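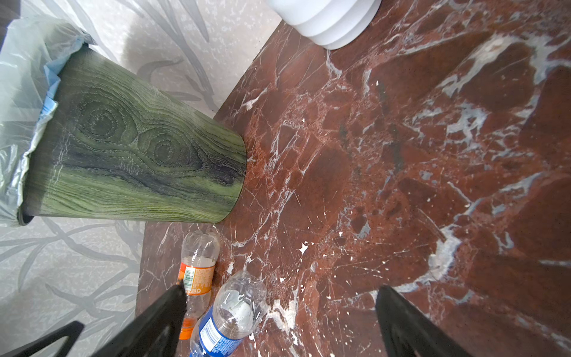

Trash can with a green wood-grain finish, on the marble floor.

Open day at the Mokmont string workshop
24/06/2021

The train to Mokmont takes a little over an hour and the workshop is a short walk uphill from the station. I went for the open day, which the firm holds once a year for players, teachers and anyone else who signs up in time. I play the cello in an amateur quartet and have used Otance strings for most of my adult life, so I wanted to see where they come from.

Visitors were split into two groups. Mine was led by Usha Iyengar, who trained as a violin maker before she moved over to strings. She began with the cores. A gut core still has the warmest sound, she said, but it drifts in pitch as the room changes, and a player in the middle of the Dvořák concerto has other things to think about. Most of what the workshop sells now has a steel or synthetic core, with a winding of finer metal over it.

The winding room is the loudest part of the building. Seven machines stand along one wall, all turning the core at high speed while the operator feeds the wire on by hand. I had assumed this was automatic. Usha said the tension on the wire is set by machine for the cheaper Pinto line, but that on the Otance sets an operator does it by feel, and that it takes a good two years to learn. A C string gets more than one layer. We were allowed to hold one that had failed inspection, and even then I could not find the fault until she showed me a slight gap in the winding near the ball end.

After that came the silk. The colored thread at each end of a string protects it at the peg and the tailpiece and tells you which string you have. The thread is wound on a separate bench, and the colors for the cello have not changed since the firm started. Someone asked about mixing brands. Usha's answer was that plenty of cellists use a steel A and D over a heavier G and C from another maker, and that the only test is to play them for a week.

The best hour was in the listening room. A cellist from the local conservatory played the Sarabande from Bach's fifth suite three times on the same instrument, with a different set each time, and we wrote down which we liked. The strings had been changed in advance on the first set and then in front of us for the others, so there was a wait each time while she tuned and let them settle. I preferred the second set, which was the plain Pinto. The woman beside me picked the third and could not be moved. On the third set the low C spoke more quickly and the open G had more edge to it, but I missed the darker sound in the middle of the instrument.

She finished with the opening of the Kodály solo sonata, which calls for the two lower strings to be tuned down a half step. It was a fair test of how a string behaves when slack. The C rattled slightly at first and then cleared.

The afternoon was freer. There was a talk on rosin by a man from Stolex, who supply the workshop with its dark cello rosin. He was hard to hear from the back and I left before the end to look at the old pattern books, laid out in the corridor upstairs. The earliest order I found was for 69 gut strings, lengths and thicknesses written in pencil, for an orchestra whose name had been rubbed out.

The shop on the ground floor sold full sets at a discount, along with seconds in paper sleeves. I bought a set of Otance and a spare A. By then the line was long, and the card reader worked only now and then, so bring cash.

Some practical notes. Places are limited to 40 and you need to book by email. Instruments can be left in a locked room during the tour. There is coffee but no lunch, and the nearest café is back down by the station. The stairs to the upper floor are steep and there is no elevator. The next visit is planned for November and will be for violists and bass players, with a different program in the listening room.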